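About Neven

Neven runs health services for small, remote northern settlements under contract to the local authorities that are responsible for them. We staff and supply health stations, schedule visiting clinicians, arrange patient travel, and keep the records that connect a station to the hospital it refers to. We do not own hospitals and we do not sell insurance.

The company was registered with 2 contracts, one for the station at Tidovlow and one for the station at Mussa. Both settlements had lost their resident nurse in the same winter, and both had been getting by on telephone advice and a charter flight when the weather allowed it. The terms of those first contracts are still the basis of the ones we sign now: a fixed annual fee, a named level of staffing, and a published report at the end of each contract year.

We currently operate in 18 settlements. The smallest has 113 residents and no road connection. The largest has a school, an airstrip with lights, and a dental room.

What a station does

A standard station is staffed by a nurse and a local health worker. The nurse works a rotation of six weeks on and six weeks off, paired with a second nurse who covers the other half of the year. The same two people return to the same settlement for as long as they stay with us. Short-term agency cover is used only when one of the pair is sick or has left, and every shift covered that way is listed in the annual report.

The local health worker is a permanent resident, employed full time. Duties include triage, wound care, blood draws, medication pickup, home visits to older residents, and interpretation. Training takes two years and is done mostly in the settlement, with three blocks of classroom teaching at our office in Zonby. Health workers who complete it are paid on the same scale as licensed practical nurses.

Stations are open on weekdays from 9:00 to 12:00 and from 13:00 to 16:30. Outside those hours the station telephone forwards to the nurse on call, and then, if there is no answer within four minutes, to the duty desk in Zonby.

Visiting services

Physicians visit each settlement on a published schedule, normally every five weeks. Dental, eye, and hearing teams travel less often. Prenatal visits are scheduled separately and are not moved to make room for other services. When a visit is canceled for weather, the replacement date is set within two working days and posted at the station and the store.

Clinic lists are prepared by the station. We stopped preparing them centrally after the first year, when it became clear that the central list did not take account of hunting trips, school holidays, or who was already away at the hospital for other reasons. Attendance improved and the change was kept.
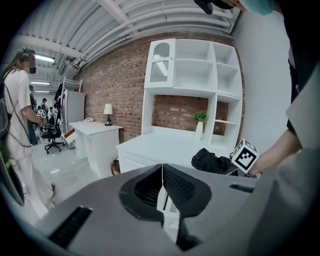 Residents who need to see a specialist are referred to the regional hospital. The station books the flight, the lodging, and one escort where the patient is a minor, is over 70, or needs an interpreter. Travel forms are completed at the station. Patients are not asked to pay first and claim the money back.

Medical evacuation is handled by the regional air service under its own agreement with the authorities. Our part is to stabilize the patient, make the call, and get the patient to the airstrip. The station vehicle is kept plugged in from the first frost and is not lent out for other purposes.

Records and language

Each resident has one chart, held at the station and copied to the hospital. Connections to some settlements are slow or fail for days at a time, so the records system is built to work without one and to update when the line returns. Lab results are sent the same way. A paper summary is printed for every patient who travels.

All forms a resident has to sign are available in the local language as well as English. Consent forms are read aloud on request. Where a dialect differs from the standard written form, the health worker's wording is used and the text is corrected at the next printing. Requests for a copy of your own chart go to the station, and there is no charge.

Supply

Bulk supplies go in by sea once a year. The order is closed in the spring and the shipment is unloaded in August, ice permitting. It covers dressings, fluids, infant formula, cleaning materials, furniture, and anything else that is heavy and keeps. Medicines, vaccines, and lab materials go by air. Each station holds a 90-day reserve of the drugs on the core list. The reserve was set at 60 days originally and was raised after a season of poor flying weather at Mussa.

Fuel, water delivery, and building maintenance are the responsibility of the local authority unless the contract says otherwise. At Tidovlow it says otherwise, and we maintain the boiler.

How we are governed

Neven is a limited company with a board of seven. Four seats are filled by the settlements we serve, two by staff, and one by an outside member with a background in accounting. Board members from the settlements serve three-year terms and are paid a day rate plus travel. Any operating surplus above the agreed reserve is returned to the contracting authorities in proportion to the fees they paid.

The managing director is Blandine Tessier, who joined as a station nurse at Mussa and later ran the duty desk. Clinical decisions are made under the medical director, who reports to the board directly and not through the managing director.

Annual reports list staffing days filled and unfilled, canceled visits, evacuation calls, complaints received, and spending by settlement. Figures are not combined across settlements except in the summary table. Where a settlement is small enough that a figure could identify a person, it is left out and marked as such.

Complaints

A complaint can be made to any member of staff, in person, by telephone, or in writing, and in any language used at the station. It is logged the same day and answered within 15 working days. If the answer is not satisfactory, the complaint goes to a panel of board members from other settlements.

Working with us

Nurse positions are advertised when a rotation pair has a vacancy. Applicants need at least three years of practice, of which about 18 months should be in emergency or primary care. Housing, winter clothing, and travel to and from Zonby are provided. Health worker positions are advertised in the settlement concerned and are open to residents only.

General inquiries are handled by the Zonby office. Appointments, test results, and travel bookings are handled by your own station.

Page last revised April 2023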